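Vostness Bench Storage: Set-Up Guide
Section 4. Filling and arranging the open-front bins
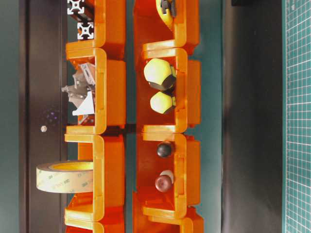 Noémi Somogyi wrote to us after the first printing that she had put her heaviest brackets in the top row and regretted it by March. Her bins tipped forward each time she reached in. Her suggestion to load from the bottom up is now step 2.

Before you start

You will need the bins, a damp cloth, a marker and a sheet of white card for labels. Allow 30 minutes for a full bench. Wipe the surface and let it dry before any bins go on it.

4.1 Placing the bins

1. Set the bins in two columns. Leave a narrow gap between the columns so that either one can be moved without disturbing the other.
2. Start with the lowest row and work up. Heavy hardware goes in the lowest bins you have free.
3. Overlap each front lip with the back edge of the next bin. Press down until the bin stops rocking.
4. Turn all openings toward the side you work from.

4.2 Sorting the contents

1. Put metal brackets and angle pieces together. They can be mixed by size if you use them often. If not, bag each size first.
2. Store short pieces of aluminum extrusion with the cut ends facing out. The slot pattern can then be read without pulling the piece.
3. Give double-sided tape its own bin. A wide roll may stick out past the side, and it can stay that way if the next bin still seats.
4. Keep knobs together in one bin, away from the brackets.
5. Leave one bin free for parts you have not identified yet. Empty it every 90 days.

Caution: Cut extrusion can have sharp edges. File the ends before storing, and wear gloves when you reach into a bin of stamped parts.

Note: A slip of card tucked in with the parts works as a reorder marker. Write the part number on it and push it down to the level where you want to buy more.

4.3 Checking the stack

Pull lightly on the front of each bin. If one lifts, take out the bins above it and repeat step 3 of 4.1. Check again after 5 days of normal use, when the load has settled. For wall mounting, go to Section 5.

Revised 4 Nov 2023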